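Chapter 12
Who Wrote the Rules, and Why You Should Care

I used to skip the standards chapter. Then I spent a November at Hollenstein reading over 400 pages of them, and I came out a convert – a grumpy one, but still. Most rules about robots start with a person doing a job by hand, and with somebody deciding what counts as doing it properly. So before we get to stop buttons and speed limits, we'll look at how a task gets written down: who shows it, what they wear, what has to be labeled on the table. 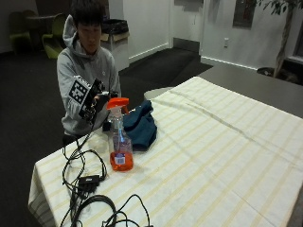 Wenjie Lei would add that a written procedure is only as good as the last person who read it, and that hers at Brisico got shorter every year. I agree, mostly. Keep that in mind for Section 12.1, where we start with the word "shall."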